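Working Next to the Arm: What Changed on the Sorting Bench at Pollbridge
Student project report, Work and Technology module
By Efthymia Stamatopoulos

I picked Pollbridge for my project mostly because my cousin used to work there and would come home complaining about her wrists. They make learning materials for preschools, lots of little printed plastic shapes that get sorted, checked and boxed into sets. Last year they put a robot arm on part of the sorting work, and I wanted to know what that was like for the people who had been doing it by hand (and who, spoiler, are still there).

I spent 20 hours on site in April, spread over several visits, and talked with four people. Two of them, Despina Moschos and Luuk Koster, work at the bench. Iraklis Bakalis is the shift lead. Myrto Chrysikopoulos programs the arm, and she was incredibly patient with me, considering I asked her what a collar was at least three times.

The old way

Before the arm, sorters stood at a long table with a tub on each side and pulled pieces out by shape and color. The target was 1000 pieces per person per shift. Despina says you could hit it if you didn't talk much. She also told me she used to dream about hearts and hexagons, and that the worst part was the last two hours, when the reds started to look like each other and you'd second-guess everything.

There was a social side too, though. Everybody faced the same way and shared a radio, and new hires learned by standing next to someone who knew the job. I'll come back to that, since it turned out to matter more than I expected when I planned my questions.

What the arm does

The arm doesn't have a hand like I'd imagined. For this job it has one straight finger, and it moves pieces by pushing them along the board. Myrto calls it nudging. They tried a suction cup first, but it kept losing its hold on the ribbed tops of the blocks, so she went back to the simplest thing she could think of. I watched her work through a new routine on the test board for most of one morning, with a handful of shapes and a lot of muttering! 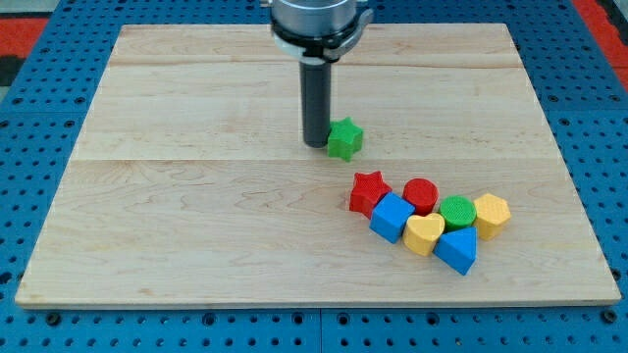 The finger beside a green star on the test board, with the other shapes grouped to the right.

Pushing sounds easy until you see how many ways a star can spin. A cylinder behaves nicely, a star catches on its points and turns, and then the next push has to start from a different spot. Myrto keeps a notebook of which shapes do what. Luuk has added several pages to it himself, and I thought that was one of the most interesting things I found, so I asked him a lot about it.

What changed for people

Luuk's job title is the same as before but his day isn't. He used to sort, and now he loads the boards, watches for jams and pulls out misprints. He likes it better. He moves around more, and he gets asked for his opinion ("they want to know what I know," he told me, looking pretty pleased). He got two weeks of training and a small raise.

Despina is less sure. Her wrists are better, she was very clear on that. But she misses working at her own speed, and she finds the waiting tiring in a way she has trouble explaining to her family. When the arm stops she has to be ready right away, so she can't really relax, and when it runs well there's not much to do except look at it. She also misses the radio. The bench got split up to make room, and now she and Luuk stand too far apart to chat.

Iraklis gave me the output figures. On the best shift in April the bench finished 1598 pieces per person, counting what the arm sorted. He was honest that bad shifts happen too, usually when a new shape comes in. No one was let go, but two people who retired weren't replaced, and everyone I talked to brought that up without me asking.

What I'd look at next

I'd love to go back and follow a new hire. Training used to happen elbow to elbow, and at the moment there's a binder, which Luuk says is fine for the buttons and useless for the jams. Iraklis wants to put a second stool next to Luuk's station for new people, and Despina has asked for the radio to go back up somewhere in the middle. When I finished my visits the stool had been ordered and they were still arguing over where to plug in the radio.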